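# How we teach a gripper to hold strange things

Hello! My name is Valentyna Fedoruk, and I build robots in a shared workshop called Flillport. It is an old garage with big doors, and many people have a table there. My table is the one beside the sink. I share it with my friend Réka Gulyás. We are building a robot hand, and I want to explain to you how it learns to pick up things.

## Two fingers only

Your hand has five fingers. Our robot hand has two. A hand like this is called a **gripper**. The two fingers stand opposite each other, like the two sides of a clothespin. A small motor moves them together or apart.

Try it yourself. Put one hand behind your back, and with the other hand use only your thumb and your pointing finger. Pick up a pencil. Easy! Now pick up a pine cone, or a toy dinosaur. You will notice that you turn your hand a little before you close your fingers. You are looking for a good place to hold.

A robot must look for this good place too. For a box it is simple, because a box has flat sides. But many things in a house are not boxes. They have bumps, holes and parts that stick out.

## First we practice inside the computer

Our first gripper was broken after one evening. We told it to close, and it closed on the edge of the table with all its force. One finger cracked, and Réka had to print a new one. The printing took 635 minutes. You can calculate how many hours this is!

After that we decided to practice in a **simulation**. A simulation is a world made by the computer, a little like a video game. There is a gripper in it and there are things to pick up, and the computer calculates what happens when they touch. If the gripper makes a mistake, we press a key and start again.

For the simulation we need objects with difficult shapes. A ball is good for the first day, but the gripper does not learn much from a ball. So we look for shapes that have tall parts and short parts, smooth parts and bumpy parts.

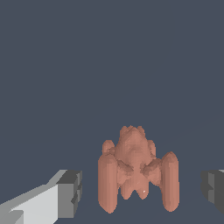

One try goes in this order:

1. The gripper opens its fingers wide.
2. It moves until the object is between them.
3. It closes slowly.
4. It lifts the object and waits for 4 seconds.

If the object is still in the gripper after the waiting, the computer writes "yes". If it fell down, the computer writes "no". In June we let the program work through the night, and in the morning we had 1306 tries in our list. Roughly 800 of them were "yes". Réka was very happy and made pancakes on the workshop stove.

## What is a good place to hold?

Here are the things we learned from the list.

- **Hold near the middle.** If you hold a long spoon at the end, the heavy side goes down and the spoon turns. In the middle it stays quiet.
- **Hold on two sides that face each other.** When one finger pushes on a slope, the object can slide away, like wet soap.
- **Do not squeeze more than you need.** A soft thing changes its shape when you press it.

## Then comes the real gripper

The computer world is never exactly the same as the real world. A real motor is sometimes a bit slow. Real rubber is sticky, and dust makes it less sticky. So when a grip works well in the simulation, we try it again on our table, with a pillow under the gripper. We have named the real gripper Joder. At this moment Joder can hold a sponge, a potato and one of my gloves. It cannot hold a grape yet. We ate the grapes.

## Make your own gripper

You need two ice cream sticks, a clothespin and some glue. Ask an adult to help if your glue is the strong kind.

Glue one stick on each side of the clothespin, so that they are longer than the end that bites. Let it dry until the next day. Then collect small things from your room and try to lift each one. Write "yes" or "no" on a paper, as our computer does. When you get a "no", turn the thing a little and try a different side.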